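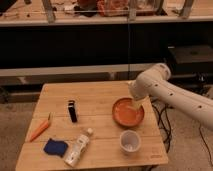

Can a small arm clear a kitchen table without someone standing over it?
Not on what we'd call reasonable terms, and you should know that before you spend money on the Povstead kit.

Povstead Tabletop Clearing Kit
Software, finger set and mounting hardware for a small arm you already own
Price: $222. The arm is not included.

We sell this kit out of a shared workshop, and we use it there. Most pages for this kind of thing promise you a helper. We would sooner sell fewer of them and get fewer back in the mail.

What you get
Two pairs of printed gripper fingers, one stiff and one with a soft face. A clamp plate for tables and benches. A fixed camera bracket with a long neck. The Povstead software on a memory card, with the settings we use ourselves. Screws, and a few spare screws, because the short ones roll away.

What you need to have
An arm with a two-finger gripper and enough reach to cover the table from one side. A computer that can sit near it. A heavy table, or one you can screw into. Light folding tables shake, and the software does not correct for shaking whatever you may have read on the Filulitz forum.

What it handles
Stiff things with an obvious edge. Cups, bottles and dishes are the usual practice set, and a carrot is a decent test for anything long and tapered. Shallow dishes are harder than they look. The fingers have to come down at the rim, and if the table height is set even slightly wrong they press on the bottom of the dish instead. Set the height first, then set it again after the clamp has settled.

Cloths are a gamble. The soft fingers help with a folded one. We don't advertise cloth handling and we won't refund you over it.

Speed
Slow. Our default setting allows 58 seconds for each object -- pick, carry, release, return. You can turn that down. We did, and went back.

Monti or Lusport?
Both mounting patterns are drilled in the clamp plate. The Monti pattern lines up cleanly. The Lusport holes are a tight fit and may need a few turns with a hand file. A revised plate is planned for November, and we'd wait for the plate to exist before believing that.

Cables
Leave slack behind the arm and keep it off the tabletop. A cable pulled tight at full reach will drag the arm off its mark, and you will blame the camera for it. Tie the slack to the table leg, well clear of the elbow.

Safety
Keep hands out of reach while it runs. No knives, no glass, nothing hot. Fit your own stop switch where you can hit it without leaning over the table.

Shipping and returns
Orders go out on Tuesday. Returns are accepted within 3 weeks if the fingers have not been cut or drilled. Filed Lusport holes are fine, we caused that one.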